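Home | Reviews | Workholding | Grippers | Contact
3 min read

Erkutar finger set, two-arm bench cell

We fitted the Erkutar fingers to both arms of our tabletop cell in January, replacing the Jara set. The kit costs $69 per arm. Screws are included, but the hex key is not.

Fit and alignment

The fingers are matte black and broad at the base. I set the opening from the wrist view, with the white device between the fingertips, and adjusted each side until the gap looked even. White parts on a white table give poor contrast, so allow 23 minutes per arm for this.
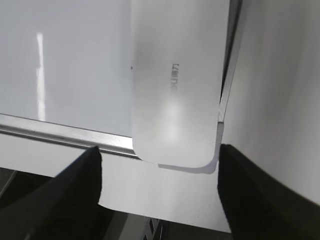
Daily use

Our check uses a dry-erase board laid flat on the table, lettered A, B and C in black marker. Each arm visits the letters in order, and I log any offset by hand. The letters need redrawing every Thursday. 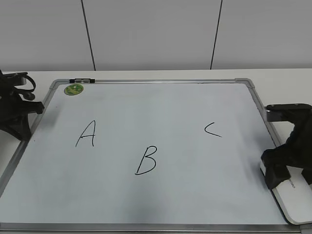 After 500 cycles the left arm held its setting. The right needed one screw retightened at cycle 40. The Kunden manual gives no torque value, so I used threadlocker.

Spare tips are sold only in pairs. I would buy the set again at this price.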